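Color Is the Cheapest Label on the Bench
Opinion
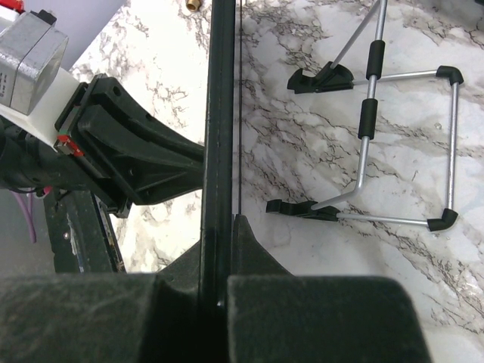
Bench Notes, Vol. 14, No. 8, page 25

Most shops buy cable in black. It is stocked everywhere, it hides dirt, and it looks tidy in the catalog. I think it is the wrong default for any bench where more than a few leads share the same space, and I would like to see it dropped from standard purchase lists.

The argument is about tracing time. A purple cable draped below a dark housing can be picked out from a standing position. A thin dark cable hanging next to a black bar takes a second look, and a third if the light comes from behind. Multiply that by every lead on the bench and the cost of the cheaper spool is no longer obvious.

In August we re-dressed the test benches at our Zeman Street shop. The old wiring was 175 leads, nearly all black, with printed wrap labels at both ends. The labels were accurate. They were also small, and several faced the wall. We replaced the signal leads with colored jackets from Lisateck and kept black for ground only. The work took 14 hours, including the time lost to a short spool of orange.

Two objections came up, and both deserve an answer.

The first is that color codes drift. Someone runs out of purple, uses blue, and the chart on the wall is wrong by Friday. This is true, and printed labels have the same fault. The fix is a small marker at the end that was changed. A tiny red tag or a clip in two colors is visible at arm's length and can be removed when the right cable arrives. We keep 25 red tags in a cup at each bench for this purpose.

The second is that not everyone sees color the same way. Red and green are the usual problem pair, and a code that depends on telling them apart is a bad code. Vary the brightness as well as the hue – pale yellow against dark blue works for most people – and keep the printed label as a backup.

I would limit the palette to eight. Past that, people start asking whether a jacket is violet or magenta, and the chart gets consulted for every lead.

Dust is a smaller point in favor. Gray dust shows on matte black fabric and felt within days, and wiping it off is part of the weekly cleaning. On black cable jackets it mostly dulls the print, so the label is harder to read exactly where it is needed. Colored jackets also collect dust, but the color stays readable through it.

The Grallell purchase form still lists black as the preselected option. Change that field first. The wall chart can wait until the new spools are on the shelf.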